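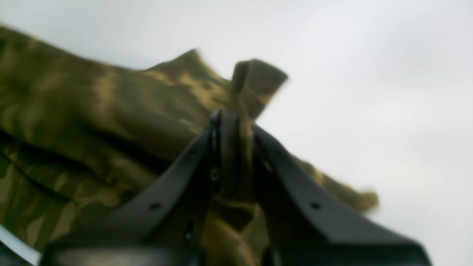

Camouflage fabric is one of the easier prints to sew with, but it needs some preparation before you cut it. Most of the trouble people have with it comes from cutting too soon, while the cloth still has folds in it. An olive-green base with tan, khaki and dark brown patches hides a crease well, so a doubled-over layer can slip under the pattern piece and you won't see it until the piece comes out the wrong size. The same print hides stains, chalk marks and the grain line. These steps are the ones we use for the drawstring bags and seat covers in the Drolton sewing group, and they work for any medium-weight cotton or cotton blend.

What you need

2 yards of camouflage fabric
Sharp shears
A long ruler or yardstick
White or yellow chalk (blue disappears on this print)
6 pattern weights, or clean jar lids filled with sand
An iron and a pressing cloth
A zigzag machine or pinking shears for the raw edges

Step 1. Finish the raw edges

Do this before the fabric goes anywhere near water. Run a wide zigzag along both cut ends. If you don't have a machine handy, trim them with pinking shears. Edges that are already frayed should be trimmed back to solid weave first. Leave the selvages alone for now.

Step 2. Wash and dry

Wash it by itself the first time, in warm water with a small amount of detergent. Surplus and remnant cloth can carry a lot of loose dye. If the rinse water is still colored, wash it again. Dry it the same way you plan to dry the finished item. Take it out while it is slightly damp and shake it hard from one end, then the other.

Step 3. Check that it is square

Fold the fabric lengthwise with the selvages together and hold it up by the selvage edge. The fold at the bottom should hang flat. If it twists, slide one selvage sideways until the twist is gone. The two cut ends may no longer line up. Trim them even later, after pressing.

If the cloth is badly off grain, open it out and pull on the bias, working from corner to corner. Hema Varma does this with a second person on the other end, which is a lot faster on anything over a yard.

Step 4. Press

Press from the wrong side with the iron on the cotton setting. Use a cloth if you aren't sure of the fiber content. Long diagonal creases are the stubborn ones. Mist them, lay the pressing cloth over, and hold the iron down for 6 seconds at a time without sliding it. Sliding stretches the bias. Let each section cool before you move it.

Step 5. Mark the right side

On some camouflage prints the two sides look almost alike. Put a small piece of masking tape on the right side every 4 inches along one selvage. When you cut a piece, tape it too.

Step 6. Lay out and cut

Spread the fabric in a single layer. Run your flat hand across it from the center to the edges and feel for anything doubled underneath. Place the pattern pieces with the arrows parallel to the selvage and set the weights on the corners. There is no need to match a blotchy print at the seams, but check whether yours has a direction. Step back a few feet and look at it from both ends.

Cut with long strokes and keep the lower blade on the table. Save the scraps. Strips 2 inches wide make good drawstring casings, and Finlay Forsyth uses the smaller bits to test thread tension.

Thread color

Olive or khaki both work. Dark brown shows more than you would expect on the lighter patches.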